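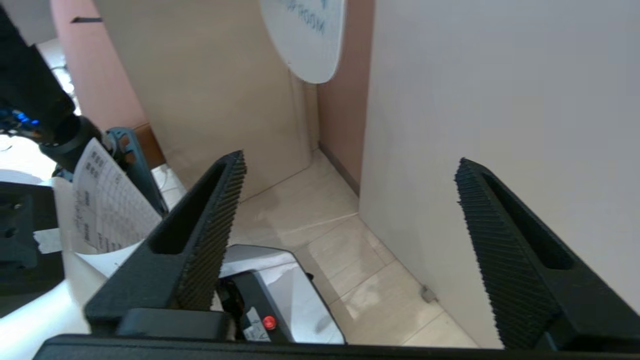

Hinside Institute of Facilities Practice
Course Handout, Unit 4: Signs, Partitions and Posted Papers in Shared Rooms
Instructor: Yavuz Coşkun

Purpose of the unit

This unit covers the arrangement of rooms that are divided by movable panels and used by more than one group. Students are expected to complete the reading before the practical session and to bring a printed copy of the room checklist.

Terms

Partition: an upright board or panel that divides floor space without being part of the building.
Return: the short stretch of floor between a partition and the nearest wall.
Posted paper: any printed sheet kept in the room for the use of its occupants, including schedules and checklists.

Panels and floors

Panels are to stand upright on a level floor. A panel that leans must be reset before the room is used. On tile, students should check the feet of each panel and keep the return clear for cleaning. Baseboards are inspected at the same time.

Signs

A room sign must be readable from the side on which visitors arrive. Lettering on clear material will read in reverse from the other side, and a second sign is then required.

Posted papers

Tables and grids should be printed on one side only and laid flat. Curled sheets are to be replaced.

Assignment

Draw a floor plan of one divided room, marking all panels and signs. Plans are limited to 2 pages and are due at 9 a.m. on the last class day in June.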